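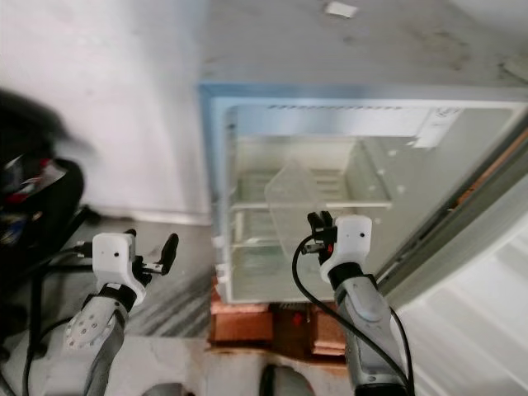 Some notes on what two-armed robots have changed at Rumwood since we started using them on the fridge work. Rumwood takes in used compact refrigerators, cleans them, checks them and sends them out again. I look after the work instructions. This will be a long thread.

The task first. Door open, shelf and tray out, inside wiped, shelf and tray back, door shut, record written. By hand it was one job done by one person. With the arms it became a sequence of steps with a pass or fail against each, and most of what follows comes from that.

The clear plastic trays have caused more trouble than any other part. Transparent plastic against a white liner gives the cameras very little to go on. A person finds the front edge by touch without thinking. The arms work from an estimate of where the edge is, and the estimate moves when the light does.

We logged 3,217 tray attempts before September. I would have liked to publish a single success rate, but the early ones were run under three different definitions of success. Tray moved, tray out, tray out and undamaged. Only the last is any use to the people on the floor.

So the first change at work was to the vocabulary. "Done" used to mean that the person doing it was satisfied. Now there is a written definition for each step, and the people who wrote most of them are the former cleaners. It took 63 revisions to get through the door and shelf steps alone.

Wiebke Albers wrote the shelf section. She had cleaned fridges at our Darenley site for years and could tell by the sound whether a shelf had seated on its ridges at both sides. The arms have no microphone in the loop. Her wording was "push back until level, then lift the front edge slightly; if it rises on one side only, it is not in". That went into the procedure unedited.

Second change: where people stand. Under the old layout each cleaner had a bench and kept it. Now one operator covers two cells, and the walking is between them. Two people have asked to go back to manual work because they prefer to stay in one place. Both requests were granted. There is still plenty of manual work.

Third change: height. Compact fridges are low, and the complaint in every staff survey was knees and lower backs. We now raise the cabinet on wooden blocks in the cells, and the manual benches copied the idea within a week. It is the cheapest improvement in the whole project and involves no automation at all.

Blocks need some care. The cabinet must not rock when the door swings out, as the weight shifts towards the hinge side. Procedure is now: blocks in, door open fully, press down on the open door's top corner with one hand, check for movement. If it moves, reset the blocks before anything else goes near it.

Fourth: cables. I underestimated this. The cables on the grippers need slack for the wrist to turn, and slack can catch on a door shelf. Operators now check the loop with the arm at full reach and again with it pulled back. It adds a minute at the start of each shift. The operators asked for it, after a connector was pulled out on the late shift.

Fifth: pay and grading, which I am asked about more than the engineering. Cell operators are one grade above cleaners. The increase was agreed before the first cell was switched on, at the insistence of the staff side, and I think that order of events mattered. Nallura, who supplied the integration, had suggested reviewing it after 200 shifts. The staff side said no.

Sixth: who is allowed to stop it. Anyone. Early on, a stop generated a form with a "reason" box, and the number of stops was low. We removed the box. The number of stops went up and damaged trays went down. I can't prove the one caused the other, as the grip force was reduced in the same fortnight.

What the arms are poor at, in our hands: stains. Wiping a flat panel on a fixed path is fine. Deciding whether a mark is dirt, a scratch or old adhesive is still done by a person, and so is the decision to stop scrubbing. Door shelves with ridges are wiped by hand throughout. So are seals.

What they are decent at: the same wipe path on the fortieth cabinet as on the first. Ertürk's team, who handle our inspection sampling, find fewer missed corners at the end of a shift than they used to. They find slightly more missed corners at the start, which we put down to set-up.

A point for anyone planning similar work. The training time we budgeted was for teaching operators to use the cells. The time we spent was mostly the other way round, with experienced cleaners explaining to engineers what the job was. Put that in the plan as paid hours. We didn't at first, and it came out of people's breaks until someone raised it.

Headcount, because it will be the first reply. Nobody was made redundant at Darenley. Two leavers were not replaced. I would count that as an effect of the automation, and the internal report says so.

Still open: the tray grip for the larger cabinets, and whether the operator or the inspector signs the record when a cell has been stopped halfway. The second is on the agenda for Friday. I will add the outcome to this thread.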